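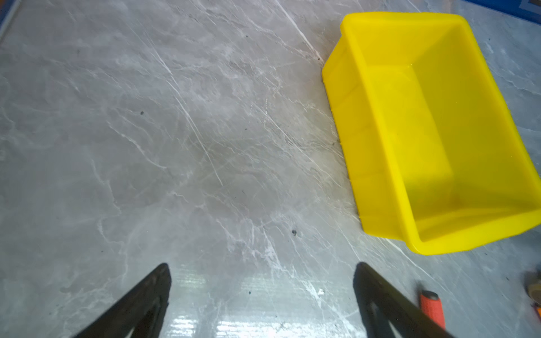
Bench tips for recording tidy-up demonstrations

Posted 3 February 2019 in Workshop Notes, Alterby

These tips apply to teleoperated pick-and-place recording on a tabletop, with small tools going into an open bin. The settings are the ones we use on the Joltura bench.

Wipe the surface before each session. Crumbs and grit show up as dark specks in the wrist view, and a policy trained on few examples can latch onto them. Use a dry microfiber cloth. Spray cleaner leaves streaks on a polished top.

Check the glare. Glossy stone patterns mirror the ceiling lights, and the bright patch shifts as the arm moves. Turn off the row directly overhead, or hang a diffuser. Lock exposure and white balance afterward — auto exposure will darken the whole view each time the patch comes in.

Pick a bin in a color that none of the tools share. Yellow on gray separates well. Orange handles next to a yellow bin are still fine, but red bins caused mislabeled grasps in our April set.

Move the bin between episodes. Rotate it as well as sliding it, and include positions near the table edge. We change the bin pose every 3 episodes and the tool layout every episode.

Start with the fingers open and empty. Hold still for 2 seconds before the first motion, then again after the release. Trimming is much easier with a clean pause at each end.

Approach round handles across the short axis. Cylinders roll if one finger touches first, so center the grasp before closing. The same goes for tape rolls lying on their side.

Keep the failed grasps. Tag them "retry" and finish the episode if the tool is still within reach. Discard an episode only when a hand enters the view or the recorder drops frames.

Stop after 20 episodes and play back a few at full speed. A first usable set for one bin and one group of tools is over 100 episodes. Back up the raw files before trimming, and write the bin color and lighting setup in the session log.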